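Home Archive Workshop notes Links Contact

Open afternoon at Hurkholm, or how long it takes to clear a table

17 Jul 2019

I went to the Nuso open afternoon with my arms already folded. Regular readers know I have sat through a lot of these. There is a sign-in sheet, a lanyard, a talk with a video in it where everything moves at a speed I have never seen in a room, and then you are walked over to the real machine and it is having a bad day.

The place is a converted unit on the Hurkholm estate, the one past the tile warehouse. Parking was terrible. The coffee was good, I will give them that.

The talk ran 30 minutes. The system is called Promum, and the claim is that it will put away everyday things in an ordinary kitchen without being told where each one goes. The word "ordinary" came up a lot. So did "soon." I asked what "soon" meant and was told October, and when I asked October for what, the answer was a pilot with a catering firm called Sastry. A pilot of what, exactly, I never got out of them. One slide said the arm had done 1341 picks since the spring. It did not say how many of those ended with the item where it was supposed to go, and that is the only number I would have driven out there for.

Then we got to stand near the tables. What I wanted to see was a mess. My own kitchen counter has mail on it, a wet sponge, a bag of onions with a hole in it, and at least one lid that fits nothing. The demo had a clean white top with the things set out on it and plenty of room between most of them. I understand you have to start somewhere. I also think that if you say "ordinary kitchen" to a room full of people, you should put one in front of them. 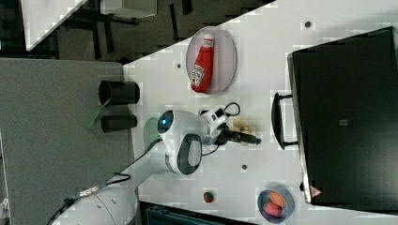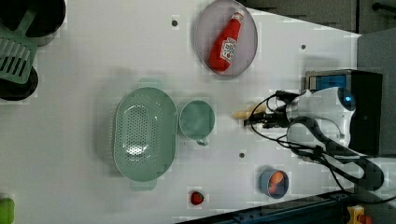
What it was asked to do

The ketchup is on its plate in both pictures, and the strawberry is out on the bare table in both. I spent a good while looking at that strawberry. The gripper's business was with the little pale thing, which I took for bread, though from where I stood I would not swear to it.

I will say the arm is nice to watch. It is quieter than I expected and it doesn't jerk. It would come down, pause, think about it, shift over a bit, and pause again. The man next to me said it was like watching his father park. A kid near the front got bored and started guessing out loud which item it would go for, and she was right more often than I was.

In the time I stood there I saw 3 tries at picking something up that I would call clean. There were others I would call generous. Staff moved things between runs, and they were open about it, but you can't move things between runs and then talk about a machine that works by itself. Somebody asked whether the plate could have been in a different place. Yes, we were told. Could we see that? Maybe at the end. I stayed until the end and we did not see that.

Things I asked and what I got

Does it know a full bottle from an empty one? It "adjusts."

What happens with glass? They would like to get to glass.

What does it cost? Not a question for today, apparently, although there was a price on the video for the human labor it would save, so somebody over there is able to do math.

Can it wash anything? No. I liked that answer best. It was one word long.

Would I go again

Probably, if they run another one after the pilot. I don't think anyone there was trying to fool me. The younger engineers were more careful with their claims than the slides were, and one of them talked to me for a long time about how hard soft things are to hold, which I found more interesting than the whole presentation. If they had let her give the talk I might have come home in a better mood.

But I cleared my own table when I got in, plates and all, and I timed it out of spite. 100 seconds, including the lid that fits nothing, which went back in the drawer.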